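Power Strips With Individual Switches: Your Questions

Last updated Dec 10, 2020
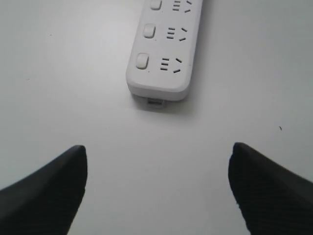
I get asked about these a lot at the Trallard repair table, usually by people who have already bought one and want to be told it was a good idea. Sometimes it was.

Will a switch for every outlet cut my electric bill?
A little, maybe. Most phone chargers draw next to nothing when they're idle. An old stereo or a printer left on standby is another matter. If the package promises big savings, ask what they plugged in to get that number. I have yet to see one that says.

Is it worth paying more than I would for a strip with one main switch?
If you turn things off one at a time, yes. Natália Havlíček has hers on her desk and uses it every day. Mine went behind the couch, and after a month every switch was on and stayed on. A strip you can't reach is just a strip.

Is a power strip the same as a surge protector?
No, and stores don't help by putting them on the same shelf. A plain strip gives you more outlets. A surge protector should have a joule rating printed on the package or the label. No rating, no protection – assume that until you see otherwise.

Can I use one with a space heater?
No. Plug the heater straight into the wall. Same for microwaves, toasters and hair dryers. People tell me they've done it for years with no trouble, and I believe them, but I'm not changing the answer.

Do the switches wear out?
They can. Stop using the strip if a switch feels mushy, sticks, buzzes or gets warm. Don't pry it open to look. Chiamaka Amadi asked if a bad switch could just be taped in the "on" position. Please don't.

My plug doesn't match the slots. Will an adapter do?
An adapter changes the shape of the plug and that's all. It won't change the voltage, and plenty of them drop the ground connection. Check the label on the appliance and the one on the strip before you connect anything. If you brought the strip home from a trip, I'd leave it in the drawer.

Can I plug one strip into another?
No. Get one with a longer cord, or have an outlet put in.

How do I clean a white one?
Unplug it first. Wipe it with a dry cloth, and use a dry soft brush around the slots. I don't trust sprays here, including the ones labeled "for electronics" – and whitening tricks from the internet are a waste of an afternoon.

Which brand do you recommend?
I don't. Look for a safety mark from a testing lab, a load rating you can read, and a cord that doesn't feel flimsy. Star ratings tell you very little. A listing with 2,000 glowing reviews may have been selling something else last February.

Questions I haven't covered can go to Fatima Olatunji at the front desk.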